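My mother's handwriting, and a box of 47 letters
12/16/19

I have been meaning to write this one up since the weather turned, and now it is nearly Christmas and the kitchen table is covered in wrapping paper, so of course this is the moment I choose to sit down and do it. If you came for the marmalade recipe I promised, it is coming, I haven't forgotten, but the oranges aren't in the shops yet and I refuse to use the sad ones.

The box came down from my mother's loft in the summer. It is an old shoebox with the name Kollstead on the lid in curly letters, from a shop that must have shut when I was small, and it held 47 letters, nearly all of them between her and her friend Elvira Alvarado. They wrote to each other from the time they were both nineteen until well into their sixties, and at some point Elvira sent all of Mum's letters back, so that the two halves of the conversation could live together. I think that is one of the kindest things I have ever heard of anyone doing (and what a lot of postage!).

I thought I would read them in a weekend. I did not. For one thing, my mother's handwriting in her twenties was dreadful, all loops and no middles, and it took me a whole evening to work out that "the horrible Neagu" was a landlord and that the "new hat" she was so pleased about was a new flat. For another, I kept stopping to ring my brother and read bits out to him, and he would remember something, and then I would remember something, and the tea would go cold.

Sorting them

Hardly any of the letters have a year on them. Mum was fond of writing "Tuesday-ish" or "after supper" at the top, and Elvira only ever put the name of the town. So I have had to go by the paper, and the stamps where the envelopes have survived, and by what was going on. There is a run of thin blue sheets from when Elvira was living in Jernitz and working in a bakery, and those I could put in order quite easily, as she gets steadily crosser about the early mornings. The later ones are on whatever came to hand. One is on the back of a knitting pattern, and I'm sorry to say I got quite distracted by the cardigan.

I bought a pack of plain card folders and a soft pencil, and every letter now has a small number on its folder. I don't write on the letters themselves. I did once, in the first week, and felt so guilty that I rubbed it out and then worried about the rubbing out.

Typing them up

My brother wanted copies, and his girls wanted copies they could read, so I have been typing them out in the evenings with the radio on low. I keep all the spelling mistakes. Mum never in her life got "definitely" right, and if I tidied it up it wouldn't sound like her. Where I can't make out a word I leave a gap and go back another day, and it is surprising how often the word is plain as anything after a night's sleep.

The longest letter is fourteen sides, and is mostly about a wedding that neither of them wanted to go to. I won't say whose, as some of the family do read this – hello, all of you – but the account of the buffet had me crying with laughter at eleven at night. The shortest just says "Yes! Come! Bring boots," and I would give a great deal to know what the question was.

I had hoped to be done by December. I'm on number thirty-one, and I have decided not to mind. There is something very nice about having a few more still to come, and hearing her voice come up off the page when I'm not expecting it.

Where to keep them

A folder in a shoebox isn't a long-term plan, I do know that. I have ordered a proper archive box from Sundetti, the acid-free sort with a lid that comes right down, and it is going on the shelf in the spare room, away from the window and well away from the radiator. The typing I would like to do at a proper desk in the new year, as my back has started to complain about the kitchen chairs. White, I think, and plain, with room to spread out a few pages at once.
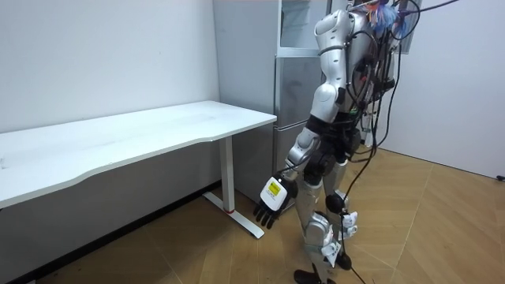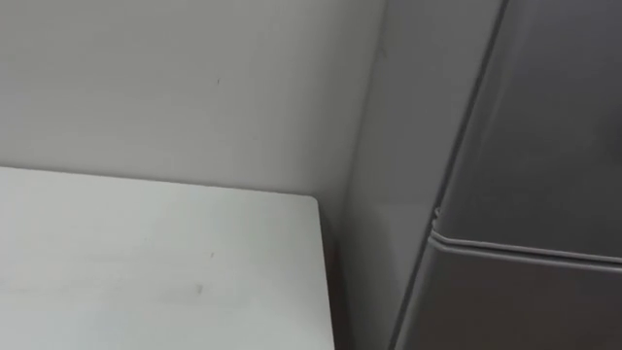
A question for you

Do any of you have letters like this put away somewhere? And if you do, have you read them, or are you saving them? I would love to hear how other people have gone about it, particularly anyone who has managed to flatten pages that have been folded in four for fifty years. I have tried heavy books. The books are now very flat.

I'm going to clear this table before anyone wants feeding. Number thirty-two is on blue paper and starts with an apology about a borrowed bicycle, so I shall be at it again tonight once the parcels are done.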